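## 4. The Open Day Study

### 4.1 Setting and visitors

The open day took place in the ground-floor hall of the Ilari building on Oct 10, 2018. The hall was open to the public from midmorning until late afternoon, and people could come and go as they liked. The door log shows 560 entries. This is a count of entries, so a visitor who left for lunch and returned is in it twice.

Our station was one of several in the hall. It consisted of a white table, a hand-held gripper with a camera mounted on it, and a screen that showed the camera view to people waiting in line. The table was an old one from the teaching lab. It had stains and scuffs, and we did not cover it. In earlier work (Section 3) we had used a clean cloth, and the models trained on those recordings did poorly on bare furniture.

Visitors who wanted to try the tool read a one-page sheet and signed it. They could take part without being recorded, in which case the staff member at the table turned the recorder off and let them practice for as long as the line allowed. Those attempts are left out of everything below. Children under the age given on the sheet could try the tool with a parent but were never recorded.

### 4.2 Task and instructions

The task was kept the same all day. A staff member put an object on the table and asked the visitor to pick it up, hold it clear of the surface, and set it down again. There was no target position and no time limit apart from the 30 seconds after which the recorder stopped by itself. We chose this cutoff during a trial run in January, when almost all attempts by new users ended well before it.

Instructions were given by voice and took less than a minute. The visitor was told how to open and close the fingers, to keep the free hand off the table, and to look at the object and not at the screen. The last point had to be repeated often. Many people watched the screen while moving the tool, and their approach was slower and came in several short corrections. We marked these attempts in the log when staff noticed them, but the marking was not done in a consistent way and we do not use it in the analysis.

Objects came from the Cotow household set, with a few additions of our own. We gave preference to items with a clear outline and a plain color. Glass items and anything with a sharp edge were taken out before the doors opened.

Figure 4 was recorded during the approach phase. The fingers are open on either side of a blue object with a round white cap and are not touching it. This is the type of view we label *pre-grasp*: both fingers visible, the object between them, no contact on either side.

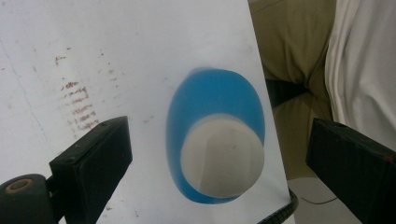 **Figure 4.** Pre-grasp view from the camera on the hand-held gripper. The two black fingers are open on either side of a blue object with a white cap.

Two properties of such views matter for the rest of the paper. First, the fingers are always part of the image, so their opening can be estimated from the picture alone. We compared this estimate with the reading from the finger encoder and kept the encoder value whenever the two disagreed. Second, the background is not controlled. In Figure 4 the area past the table edge includes khaki trousers, a white garment, and a thin dark wire across a light grey floor. People stood or sat close to the table all day, and we made no attempt to move them back except for safety. The training recordings from our own lab contain very little of this kind of clutter.

### 4.3 Recording and data handling

Each recording holds the camera video, the encoder signal, and the button state. Files were written to a local drive and copied to the Ellow server in the evening. No sound was recorded. Faces were rarely in view because the camera pointed down toward the table, but all files were checked by hand and any part showing a face was removed.

We had planned for 400 recorded attempts, based on one attempt every minute with time set aside for breaks. The actual number was lower in the morning, when signing the sheet held up the line, and higher in the afternoon, after we moved the sheets to a separate desk. The day closed with the planned number reached, and we stopped recording at that point. Visitors still in line were given practice turns.

Labels were added in the two weeks after the event. Two labelers went through every file and marked the start of the approach, the first contact, the lift, and the release. Where their marks for first contact differed, a third labeler decided. First contact was the hardest mark to agree on. With light objects the nearer finger often pushes the object a short way before the second finger meets it, and one labeler at first counted the push and the other did not. We settled on the push and relabeled the earlier files.

### 4.4 Differences from the lab recordings

The comparison set is the Mirzaei collection, from which we drew 3000 attempts made by trained users with the same model of tool. We matched the two sets by object type but could not match them by lighting or by table height.

Visitors held the tool at a lower angle than trained users. As a result the table edge and the space beyond it came into view more often, and the object was seen more from the side. Visitors also opened the fingers fully before almost every approach, even for narrow objects. Trained users opened them only as far as needed. For the grasp model this second habit is helpful, as a wide opening leaves more room for error in the sideways position.

The release phase differed too. Trained users lowered the object until it rested on the table and then opened the fingers. Many visitors opened them slightly early, and the object dropped the last short distance. We kept these attempts in the set but gave the early release its own label, so that it can be left out when training a placing model.

Some of these differences may come from the setting and not from the lack of training. The table in the hall was higher than the lab bench, and a shorter person has to hold the tool lower in relation to the surface. We did not record the height of visitors and cannot separate the two effects with the data at hand. Section 5 reports results with and without the low-angle attempts for this reason.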